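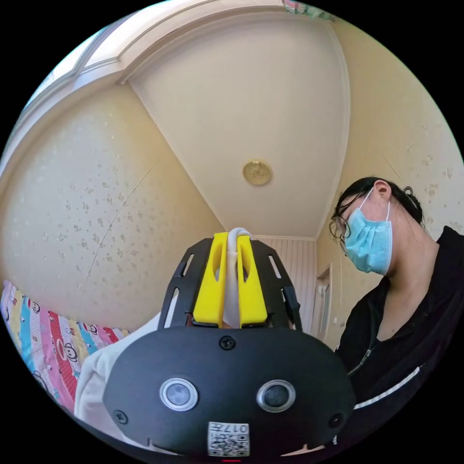 Hand-held gripper 017, yellow fingers, bedroom trial.

Home | Trials | Grippers | Controllers | FAQ | Contact

Gripper comparison FAQ
July 18, 2026 – by Minoru Hirose

Print this page | E-mail this page

Which grippers are in the trial?
Three hand-helds. Sturneo, Conitz, Merkar. Duda dropped out, parts never came.

Do I have to use all 3?
Yes. Same tasks, same room, same order. Otherwise we can't compare anything.

What counts as one recording?
Pick up, move, put down, let go. Fumbles count too, don't delete them.

How many do you need?
3,000 total. Almost 238 per house so far, some houses way behind. 26 tasks on the sheet, cords and cloth are the slow ones.

Fingers keep sliding off thin stuff. Normal?
Mostly. Come in slower and grip lower down. If it still slides, check the finger bolts at the bracket – they work loose. Snug, not tight.

Can I swap fingers between units?
No. Geometry is diferent, and the calibration goes with the unit. Write down the number on the label before you start.

Where do I point the thing?
At whatever you're picking up. Sounds dumb, but half the bad files are ceiling.

Smudges on the lenses?
Dry lens cloth. No spray. Check before every task.

Room too bright?
Close the curtain or turn your back to the window. Merkar copes best with glare, Conitz worst.

Which one is winning?
Too early. Sturneo is easiest on the wrist, Conitz closes faster. Merkar feels heavy after an hour but drops less.

Can I keep going past the sheet?
Sure, finish the sheet first tho. Put extras in their own folder.

When are results out?
September. Raw scores first, write-up after taht.

Print this page | E-mail this page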